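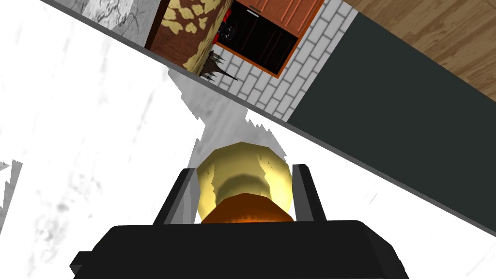
August, Saturday, late morning

Okay, back on the economy rules for the Ludthorpe campaign. Last night's test ran way longer than I wanted (17 turns of haggling over salt, my fault entirely) but it did shake a few things loose, so I'm getting them down before lunch.

Salt first. I had it at 42 marks a barrel in Mumville and 200 up in Flirkar, and of course the players spotted the gap and wanted to do nothing else all evening. Fair enough, so would I! The pass road needs a toll, or bandits, or both. Trying a toll of 3 marks per barrel plus a roll on the weather table each day. If that's still too sweet I'll bring the Flirkar price down.

Second thing - the Paiva guild. I wrote two pages on who they are and the group cared about exactly one line, the bit where they stamp every barrel with a fish. So now they want to forge the stamp. I have no forging rules. Borrowing the lockpicking ones for now, with a worse penalty for failing (guild finds out, prices double for you in every port).

Also the encumbrance sheet is still wrong. A mule carries less than a person with a backpack, somehow. Must be the column I pasted in from the old version.

To do: fix mule, write a weather table that isn't all fog, ask the group if they want ships yet or if wagons are enough for now.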